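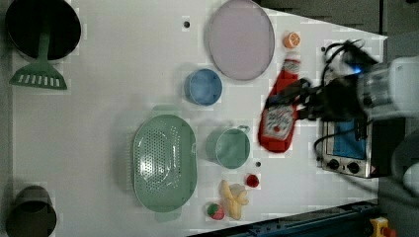 Manipulation Software Group

Home News People Code Join us

New planner release lets the arm change its mind halfway through a grasp

Sun 21 July

We have a new release of Filledex, and we're pretty thrilled with it. Filledex is the planning layer that sits between our perception code and the arm controller, and for most of its life it has worked like a person reading directions off a sheet of paper: look at the table once, decide on everything, then go. The new version keeps looking. If the estimate of an object's position shifts while the arm is on its way, the path and the grip shift with it, and the arm doesn't have to back off and start over.

That may sound like a small thing, but it has been on our wish list since the group's first summer, and it touches almost every part of the code. The old planner handed the controller one long finished path. The new one hands over short pieces, each a fraction of a second of motion, and keeps a few more in its pocket in case the next camera update is late. In-ho Yoon wrote most of the part that stitches those pieces together so the arm doesn't jerk at the joins (if you were in the lab in April, you remember the jerking, and the noise it made).

The test table is set up as a play kitchen, with cookware, cups, a toaster oven and toy food spread over a white top. The ketchup bottle has become the unofficial mascot of the release. It's a wonderful object to plan for, in the annoying sense of wonderful. Lying down at a slant, it gives the gripper a long narrow body to close on, and the wide base and the cap both tempt the grasp scorer into picking a bad spot. The old scorer loved the cap. The new one looks at the whole outline, favors the middle of the bottle, and then checks whether the wrist can get there without the arm brushing against anything nearby. The toaster oven sits right under the wrist for that grasp, so there's not a lot of room to be careless!

The perception side got its share of work too. Remedios Benítez rebuilt the object segmentation so that it reports how sure it is about each edge, and the planner can now use that. A crisp edge gets a tight approach. A fuzzy edge gets a slower one with the fingers opened wider. The colander was the reason for a lot of this. All those little holes in the base used to come back as a swarm of tiny separate objects, and the planner would politely try to route around every one of them. Now they come back as one thing with holes in it. The same fix helped with the slotted spatula, which had been splitting into strips.

Remedios also added a check for the small holes in the tabletop itself. The previous code sometimes took them for dark, flat objects and put them on the list of things to pick up. They are now part of the table model, along with the table's edge, and they stay there between runs.

Cups and mugs are handled by a new module we call Skulosora. It looks for an opening and a handle, and if it finds both it offers the planner two families of grasps, one over the rim and one at the handle, and lets the motion cost decide. For a plain cup it offers only the rim. It's a tidy bit of code, short enough to read over lunch, and we hope people outside the group will add their own object types on the same pattern. A module for plates is the obvious next one. Flat plates are still hard for us: there is so little to hold on to from above, and the planner tends to give up and say so. We would rather have it say so than scrape the fingers across the tabletop, but we'd love a proper answer.

The best part for day-to-day work may be the replay tool. Every run now saves what the planner believed at each step, and you can scrub back and forth through it next to the camera view, with the grasps it considered drawn on top, including the ones it threw out and the reason each was dropped. Before this, working out why the arm had gone left when it should have gone right meant an evening of reading log files. Two of our students found a sign error in the wrist limits within an hour of getting the replay tool running, and that error had been in the code for 24 weeks. There was cheering.

A few things to know before you update. The config files have changed format, and a converter script is included, but it doesn't carry over hand-edited speed limits, so please check those yourself before you power up the arm. The cable model is still rough. The arm's cables loop and hang where they like, and the planner only treats them as a fat bubble around the joint section. That keeps paths on the cautious side, and now and then it refuses a reach that a person can plainly see would be fine. In-ho has a branch with a better model and would be very glad of company on it.

The full list of changes runs to 56 entries and is in the repository, together with the play kitchen layouts we used for testing, so you can rebuild the table at your own place with whatever toy fruit you have at hand. We'll go through the new planner at the next open lab evening in the Prakport building, with plenty of time for questions at the keyboard. Bring a laptop if you want to leave with the replay tool working.

Comments

wristpin
Very happy to see per-edge confidence get used by the planner. We've had it in our own perception stack for ages and simply thrown it away. Does the wider finger opening depend on the object class, or only on the edge?

Remedios Benítez
Only on the edge for now. Class would be easy to add, there's a hook for it in the scorer.

Ivanyshyn
The converter choked on my config because of a tab character. Replaced it with spaces and it went through. Replay tool is great, I lost my whole afternoon to it.

m_holloway
Any plan to support suction? Asking on behalf of plates everywhere.

In-ho Yoon
Not in this release, but the short-path interface doesn't care what is on the end of the arm. If you write the grasp module I'll gladly review it.

Older news Newer news Back to top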